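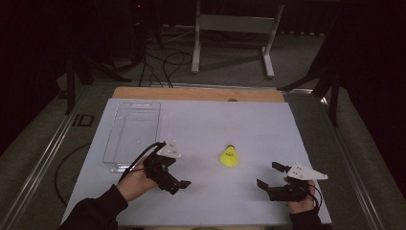
A yellow shuttlecock and a clear container on the table.

How to Set Up a Backyard Badminton Court (and Get Everybody Playing)

Updated July 2024

My family has been playing badminton in the yard since I was small, and I have put up nets in just about every wrong way there is. Too low, too loose, facing straight into the evening sun, you name it! So when my neighbor Babatunde Balogun asked me how to get a court going before his sister's kids came to stay, I wrote him a long email, and this page is more or less that email with the spelling fixed.

What you'll need

A net and two posts (ours is a Skostholm set that we bought used, and the bag ripped the first year)
A long tape measure
String or garden twine, plus a handful of tent pegs
Rackets, one per player and a spare if you can manage it
Shuttlecocks, more than you think

Step 1. Find your spot

A full doubles court is 44 feet long and 20 feet wide, and most of us don't have that. Please don't let it stop you. Our yard only gives us 885 square feet before you hit the tomatoes, and we lose a bit of the back line to the shed, and we still play nearly every evening once the weather turns. Look up before you settle on a place, too. Low branches eat shuttlecocks. If you can, run the court north to south so neither side has the sun in its eyes.

Step 2. Mark the lines

Peg down one corner and run your string to the next. To check that your corners are square, measure both diagonals and shift the pegs until the two numbers match. My friend Bakari Rugemalira taught me that one when we were laying out his patio, and I've used it for everything from courts to raised beds. Push the pegs all the way down so they don't catch a bare foot.

Step 3. Put up the net

The top of the net should be 5 feet 1 inch at the posts and 5 feet even in the middle. For little ones I drop it by 6 inches, and they have a much better time. Tighten the guy ropes a little on each side, going back and forth, or you'll pull one post over and have to start again (ask me how I know).

Step 4. Choose your shuttlecocks
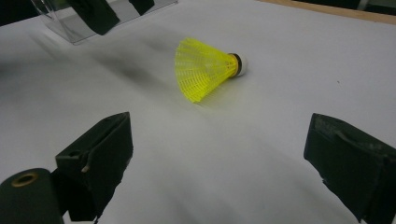
Shuttlecocks come in two main kinds, feather and synthetic, and for a backyard I would go synthetic every time. Feather ones fly beautifully, but they break quickly and they cost a good deal more. A bright neon yellow one with a mesh skirt is what I'd hand to any beginner, and it's a lot easier to find in long grass than a white one. Give the skirt a look before you play, and if the ribs are bent in, hold it over a steaming kettle for a few seconds, well back from the spout, and ease it into shape with your fingers once it has cooled a little. I keep our spares in an old Rizzi cookie tin.

Step 5. Play a first game

Serve underhand, from below the waist, diagonally across to the other side. Regular games go to 21, but with a crowd waiting for a turn we play to 11 and swap. If the kids are very new, forget scoring and see how long everybody can keep a rally alive. Our record is 100, and there was a lot of screaming at the end of it.

Putting it away

Let the net dry completely before you fold it, or it will smell by morning. I roll mine around a piece of cardboard so it doesn't tangle. The posts live in the garage, and by December I have usually forgotten which shelf the pegs are on.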